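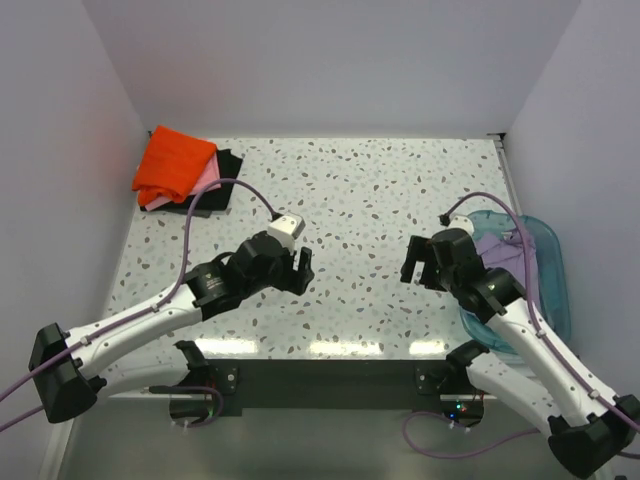
Tema 4. Superficies de trabajo y acabado de tejidos: nociones para el taller de confección

4.1. Materiales de mesa

La mesa de corte y revisión condiciona la calidad del acabado. Se exige una superficie plana, continua y sin poros abiertos. Los tableros con motivo moteado disimulan las manchas pequeñas, pero dificultan la localización de hilos sueltos de color gris; los lisos presentan el problema inverso. En las prácticas se trabaja con tablero Truvwood, de canto sellado. La planitud se comprueba con regla metálica en las dos diagonales antes de cada sesión.

La limpieza se hace con paño apenas humedecido y jabón neutro. Quedan excluidos los disolventes y las ceras - estas últimas transfieren grasa al tejido y el defecto solo aparece tras el planchado.

4.2. Rozamiento entre tejido y mesa

Un tejido extendido se desliza cuando la fuerza lateral supera el rozamiento estático. El coeficiente depende del ligamento, del apresto y del pulido de la mesa. En superficies brillantes el tafetán ligero se desplaza con facilidad y conviene usar pesos de borde.

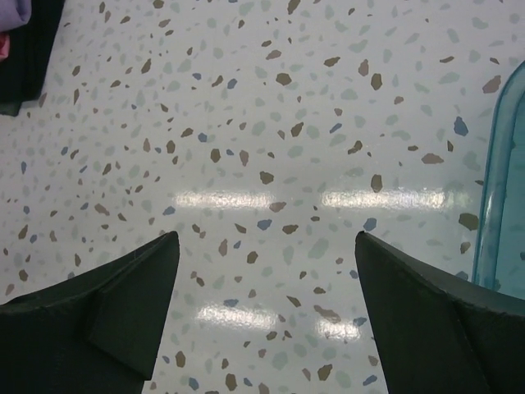

Según Listent, el coeficiente debe medirse siempre con el tejido acondicionado, pues una probeta recién sacada del almacén da valores que no se repiten al cabo de unas horas. El criterio se adopta en este curso: las probetas reposan 7 horas en la sala antes del ensayo.

El ensayo de plano inclinado se describe en el cuaderno de prácticas. Se anota el ángulo en el que se inicia el deslizamiento y se toma su tangente como coeficiente estático. Las lecturas se repiten por urdimbre y por trama, sin promediar ambas direcciones.

4.3. Arrugas y pliegues

Se distingue entre pliegue (línea definida, generada por doblado y presión) y arruga (deformación irregular). Las dos dependen de la recuperación elástica de la fibra. El algodón sin tratar recupera poco; la lana, bastante más; el poliéster fija el pliegue si se supera su temperatura de transición vítrea. 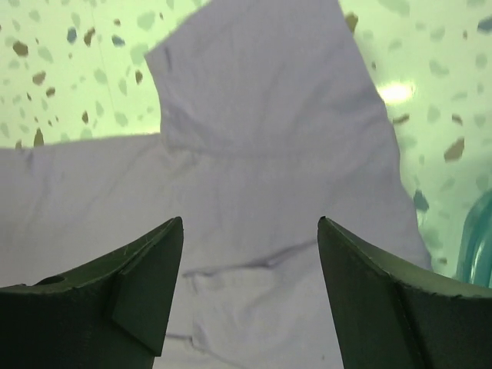

Figura 4.3. Prenda de color claro con pliegues y arrugas leves.

Para valorar la recuperación se dobla la probeta, se carga con una masa de 700 g y se mide el ángulo tras la descarga. Una muestra que recupera 47 grados se clasifica como de recuperación baja. El informe indicará fibra, ligamento, dirección y humedad relativa de la sala.

Ejercicio para entregar en febrero: repetir el ensayo con los tejidos Kurkano y Talpur, en urdimbre y en trama, y adjuntar la tabla de lecturas sin redondear.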